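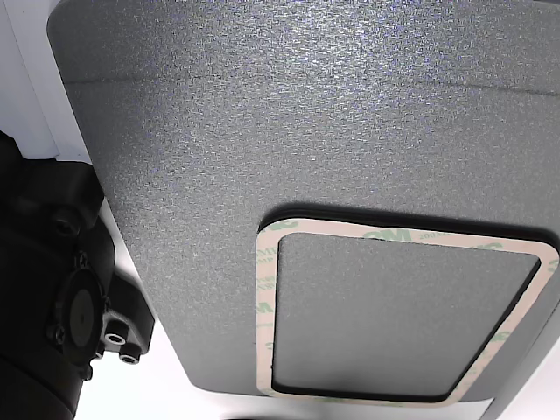 Sending us material on a case, the quick version. Helent Trial Watch reads files from people who think a criminal trial in the Stestoron courts went wrong, and if we agree there's a problem we write to the court, or higher. We are not your lawyer. Before you upload any photos or exhibits, caption each one in plain words, like you were telling someone on the phone. "Gray speckled panel, rectangular recess lower right, rounded corners, black rim" is a good caption. "Exhibit 4" is not, we can't do anything with that. Then add who took it and when, if you know. Then the page of the record where it came up. Answers to the rest below, updated September 28, 2021.

Cases > Send us a case > FAQ

About Letters Send a case Observers Contact

Who can send a case?

Anybody. The person convicted, family, the trial lawyer, a new lawyer, a cellmate. If it isn't the person themselves we need a signed consent before we open the file. One line on paper is fine. Photo of the paper is fine too.

What kind of cases do you take?

Criminal only. Conviction or pretrial detention. We look at the process: was there a lawyer, was the lawyer given time, did the judge have a conflict, was evidence held back, was there an interpreter who could really interpret. Also cases where somebody is being kept off a ballot becuase of a conviction still under appeal, we've had a few of those and will look.

We don't take family court, immigration, landlord stuff, or sentences that are harsh but legal. Sorry. There's a referral list on the Contact page.

Do you decide if someone is innocent?

No. Please don't write to us as if we do. We say if the trial was fair. Somebody can be guilty and have had an unfair trial and we'll still write the letter.

What do I send first?

A summary, 500 words max. Not the whole file. Include the court, case number, the judge, date of the verdict, where the appeal stands, and the one or two things that went wrong. If you've got nine things that went wrong pick the two worst. Melahat Türkmen reads every summary and she does stop at 500.

And after that?

If we want more we send you a Fluklow link and you upload there. Judgment first, then the appeal brief, then transcripts, then everything else. Scans must be readable. Sideways is ok, blurry is not.

Fluklow keeps rejecting my file

Usually the file name. No accents, no slashes, no spaces at the front. We know, half our own names have accents. If it still won't go, email Sang Phùng with the name of the file and what the error says, not just "it doesnt work."

I only have paper

Mail copies. COPIES. Never originals, we can't promise to return them. Put your case number on every page, pages get separated.

How long does it take?

First answer in six weeks. A full review, several months, longer if transcripts need translating. If there's a hearing date coming up put it in the subject line of the email and we move it up.

Can you stop a deportation / execution / transfer tomorrow?

We can't stop anything. We can write fast. Call the number on the Contact page, don't use the form.

Who signs the letters?

Lawyers, retired judges and law teachers from different countries, all on our signatory list. Each letter goes out to the list and whoever agrees signs. Nobody is signed up automatically. The June letter had 400 names, most have far fewer. Blandine Hoarau runs the list, write to her if you're a lawyer and want to be on it. Students can't sign but can help with cite checking.

How long is a letter?

12 pages tops, with footnotes. Courts don't read more then that from outsiders.

Does the court have to answer?

No. Some do. In file 554 the court sent back a single page saying the letter had been recieved and placed in the record. That still mattered to the appeal lawyer, who could cite it.

Will a letter make things worse for my relative?

It can. Judges don't all like hearing from strangers. We go over this with you and with the defense lawyer before anything is sent, and if the person inside says no, it's no. You can also pull out any time up to the day it's mailed. After that we can't un-send it.

Will names be public?

Letters are posted on the Letters page once the court has had them two weeks. We can use initials. Ask early. Witnesses and minors are always initials.

What languages?

English, French, Turkish, Vietnamese. Hằng Vũ and Ngân Mạch handle Vietnamese files, both read transcripts without a translation so send those as they are. Other languages, send the summary in English and we'll see.

Does it cost anything?

No. If someone asks you for money in our name it's a scam, forward it to us.

You turned me down, can I try again?

Yes if there's something new. New witness, new ruling, a document you didn't have. Quote your old file number.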